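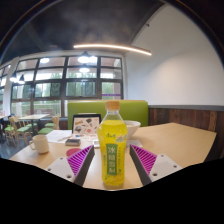

Maxence Tessier asked me last week why we don't just let the network decide when to close the jaws, and I owe him a better reply than the one I mumbled in the hallway. So that's my first ten minutes, Maxence, you get your own section!

(Leave the bottle up while people sit down. Say hi, say what the talk is: the software between "I see a thing" and "I have the thing." Hardware questions go to the end, please.)

OK so, the moment before the grasp. Jaws open, bottle between them, a gap on each side. From the planner's point of view we're done, right? The path is finished, the pose is within tolerance, green check mark. And this is exactly where most of our bad runs used to start. We logged 915 grasp attempts on the old stack and I went through the failures by hand (do not recommend, bring coffee), and the pile I kept adding to was "good pose, bad close." The fingers arrived fine and then one pad touched early and shoved the object over before the other pad got there.

Now Maxence's idea. A network that outputs a close command straight from the wrist camera. We tried it. It's lovely when it works! It learned to wait, it learned to nudge sideways a little, I got very excited and sent a lot of messages in capital letters. Then we moved tables and it started closing early, on air. I still don't fully know why. My best guess is the background, look how much stuff there is back there: mug, papers, laptop, lamps, a whole wall of windows. The part of the image that matters for the close is pretty small compared to all that.

What Prorkine does now (Prorkine is the grasp layer, for anybody who wandered in from the other track) is split the question in two. The network says where the two object edges are, relative to the pads. That's all it says. Then a dumb little controller, and I mean dumb, it fits on one slide, moves the wrist to even out the two gaps and closes. If the network isn't sure about an edge, the controller slows down. If it's really not sure, we back off and look again.

(Pause here. Somebody will ask about latency. It's 17 milliseconds for the edge estimate on the laptop we test with. Don't get dragged into the GPU conversation.)

Clear bottles. Ugh. OK. Depth sensing and clear plastic have never been friends, and I've lost more afternoons to this than I want to admit. You get depth from the far wall of the bottle, or from whatever's behind it, or a big hole in the data. A bottle with something bright yellow in it and a green label around the middle is the kind version of the problem, you've got color and you've got a nice solid band to lock onto. Drink half of it and peel the label and call me back.

So for clear stuff we stopped trusting depth near the object at all. We take the table plane from depth, where it behaves, and we take the edges from color. The cap helps a ton, by the way. It's opaque and it's usually centered over the body, so if the two body edges disagree with the cap, something's off and we flag it. That one check was maybe a day of work and I wish I'd done it in August when I first wrote it on the whiteboard.

Next thing, masking our own fingers. I skipped this in the first version of the talk and got told off for it. The gripper is always in view, it's big, and those magenta pads are the loudest thing in the image. Great for finding the pads! Less great if your edge detector falls in love with the ridges. All those diagonal lines look like terrific edges. We had a build where it kept reporting that the object was exactly touching the left pad, at all times, with total confidence, because the object it had found was the left pad. So: mask first, then detect. And the mask has to follow the jaw opening, a fixed one will eat the object as soon as you start to close.

(Run the replay from Zisside here. If it stutters, restart it from the second bookmark, the first one has been broken forever.)

Zisside is our replay tool and I could talk about it all day, so cut me off. It plays back a recorded run and lets you swap in a new build of any one piece. New edge network, same old controller. Same network, new controller. You see where the two versions disagree and jump straight there. We keep 17 nasty runs that every build has to get through before it goes near an arm, and the list lives on Hostside so anybody on the team can add to it. Please add to it! I'm looking at the back row.

Stuff I'd do differently, quickly. Log the raw pad opening from day one, we only logged the command for ages and the two are not the same number. Put timestamps on at the camera. And test with 3 or more kinds of light before you tell your boss it works, windows especially, a bright overcast sky behind your object does funny things to exposure.

Still open: soft bottles that squish when you grab them, and anything with a handle. Mugs, basically. I've got a branch for mugs and it isn't ready, please don't merge it.

Questions. Repeat them into the mic this time.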